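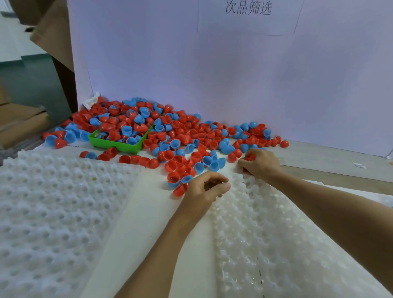 Rote und blaue Kapselhälften, an der Wand das Blatt »次品筛选« (Aussortieren fehlerhafter Teile).

Ein paar Notizen zu schriftlichem Feedback im Job. Ich leite seit dem Frühjahr ein kleines Team bei Gidix und habe vorher nie jemandem offiziell Rückmeldung geben müssen. Kleiner Thread.

1/ Mein erster Feedbacktext ging an Fabian Schnyder. Zwei Seiten. Er hat ihn gelesen und gefragt: »Und was soll ich jetzt anders machen?« Das stand nirgends.

2/ Seitdem schreibe ich zuerst den Satz, der die gewünschte Änderung nennt. Zum Beispiel: »Schick mir den Entwurf bitte zwei Tage vor dem Kundentermin.« Alles andere kommt danach oder gar nicht.

3/ Beobachtung und Deutung trennen. »Du hast im Termin mit Rollstead dreimal auf die Uhr gesehen« ist eine Beobachtung. »Du warst desinteressiert« ist eine Vermutung. Bei der zweiten Fassung diskutiert man eine halbe Stunde über Gefühle.

4/ Wörter, die ich inzwischen streiche: immer, nie, eigentlich, ein Stück weit. Bei »immer« sucht das Gegenüber sofort die eine Ausnahme und findet sie auch.

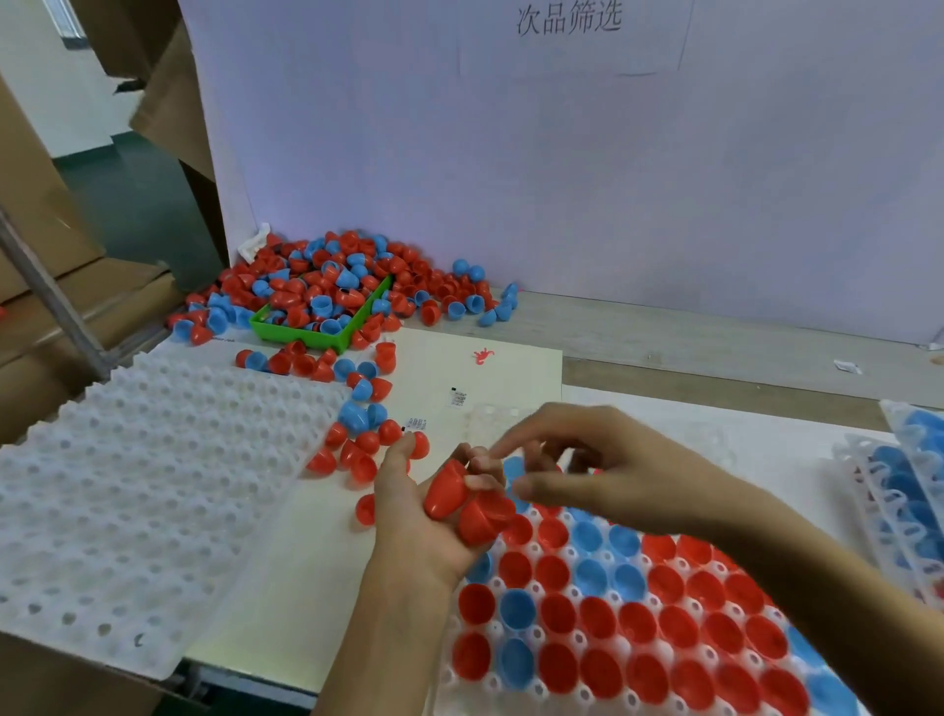

Der Haufen mit der grünen Schale, davor die weiße Unterlage.

5/ Edeltraud Reisinger war meine erste Chefin, damals in Brukberg. Von ihr kamen nie mehr als 100 Wörter. Ich fand das als Anfänger kühl. Heute lese ich die alten Mails und weiß bei jeder noch, worum es ging.

6/ Lob genauso konkret. »Super Arbeit« freut einen bis zum Mittagessen. »Deine Tabelle hat Nägeli die Entscheidung abgenommen« kann man beim nächsten Mal wiederholen.

7/ Heikles nicht schriftlich. Im Juli habe ich Benedikt Prantl eine Kritik an seinem Vortrag gemailt, abends, kurz vor seinem Urlaub. Sachlich stimmte sie. Er hat sie zwei Wochen mit sich herumgetragen. Ich hätte anrufen sollen und habe ihm das auch gesagt.

8/ Nach einem Gespräch schicke ich eine kurze Zusammenfassung, höchstens 5 Zeilen. Was haben wir vereinbart, bis wann, wer meldet sich bei wem. Die andere Person darf korrigieren. Kommt öfter vor, als ich dachte.

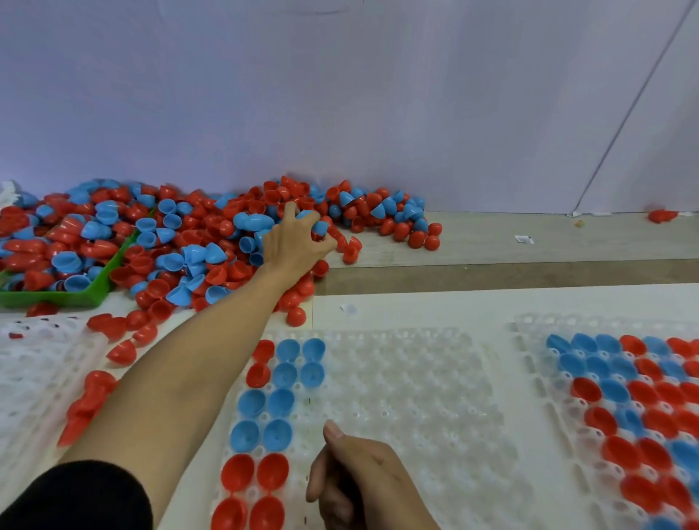

9/ Zum Sandwich – Lob, Kritik, Lob – habe ich keine feste Meinung mehr. Nomvula Lekota aus dem Nachbarteam lehnt es ab, bei ihr kommt die Kritik direkt und freundlich. Bei neuen Leuten fange ich trotzdem gern mit etwas Gutem an, wenn es stimmt.

10/ Rückfragen stellen, bevor man urteilt. »Wie bist du auf die Reihenfolge gekommen?« hat mir schon zwei falsche Kritikpunkte erspart.

11/ Und selbst welches einholen. »Hast du Feedback für mich?« bringt fast nur »passt alles«. Besser lief: »Was soll ich im nächsten Teamtermin weglassen?« Antwort von drei Leuten: die Vorstellungsrunde. Ist gestrichen.

Nachtrag, weil gefragt wurde: Nein, ich benutze keine Vorlage. Ich hatte eine mit Ampelfarben, und alle haben nur auf die Ampel geschaut.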